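Sota Tsuji packed the house in Aitken by himself. His sister had offered to come, but she had a job and two kids, and he told her it was mostly books.

It was mostly books. He filled 86 boxes and wrote the room on the side of each one. The mover wanted 700 dollars and took a check. By evening only the kitchen was left, and he did that sitting on the floor with the radio on.

His father's glasses were the one thing he couldn't find. He had looked in the coats, in the car, and under the bed with a flashlight. The hospital said they didn't have them. He drove out in the morning with the heat on high and the house key still in his pocket — he was supposed to have left it under the mat. 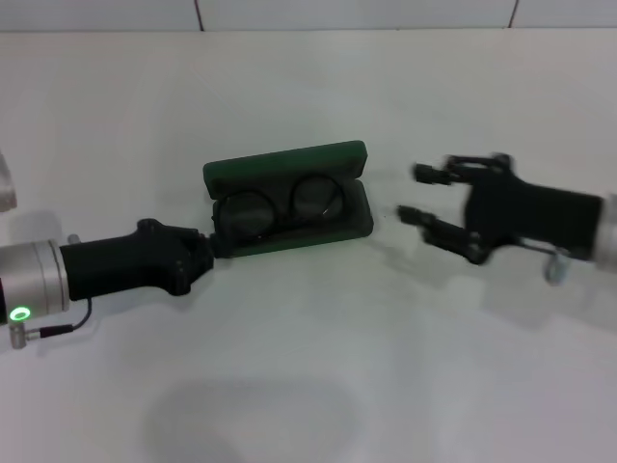
Jokarau, April

The case was dark green and lay open on the white table. The glasses were in it, thin dark frames and round lenses, with the temples folded under.

It had come out of a box marked PANTRY. Sota sat down across from it and called his sister.

"They were in with the rice," he said.

"Are they broken?"

"I don't know. I haven't picked them up."

She asked if he had eaten. He said he would, and she stayed on the line while he looked for a pan.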